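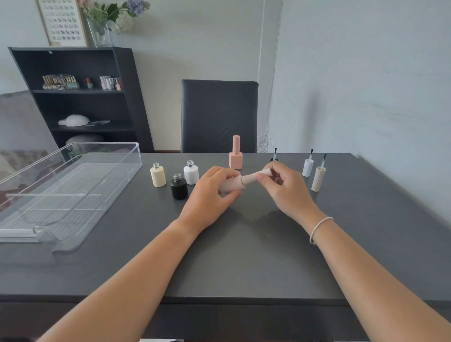
Slide 3: Caps and bottles (take your time on this one)

Start with the task itself, since half the room will have walked in expecting a warehouse arm. We asked people to sort and cap nail polish bottles at a table, by hand, at their own speed, while we recorded from head height. The set is called Skorkance, and it has 3,000 recordings in it.

Say a few kind words about the folks at Ulstead here, who let us keep changing the instructions well into May and never once grumbled.

Then the main point. A person turns a cap around in their fingers before doing anything with it, and they do it so naturally that they'll leave it out if you ask them to describe the job. We want the robot to see that little turn. So please, if you're collecting your own, don't tell people to be efficient!

Slide 4: Matching the cap to the bottle

Go slowly. Cream cap goes to cream bottle, black to black, and so on down the row. We let people pick their own order, and I was nervous about that, I'll admit it - I thought the variety would drown us.

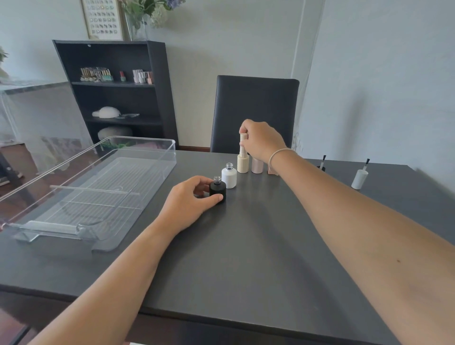
It didn't, as far as I can tell. Of the 3,000, we kept 2,000 for training, and the order varied all over the place in those. What hurt us more was hands covering the neck of the bottle at the very moment we cared about. We marked 382 recordings for that and set them aside, and I still go back and forth on whether we should have.

Mention Qian, our remote control rig, for comparison. We gathered 799 runs with it on the same task. Lovely clean data, slow to collect, and everybody's shoulders got tired. If someone asks which one I'd choose, say both, and point them to the Nedetti slide coming up.

Pause for questions. Drink some water.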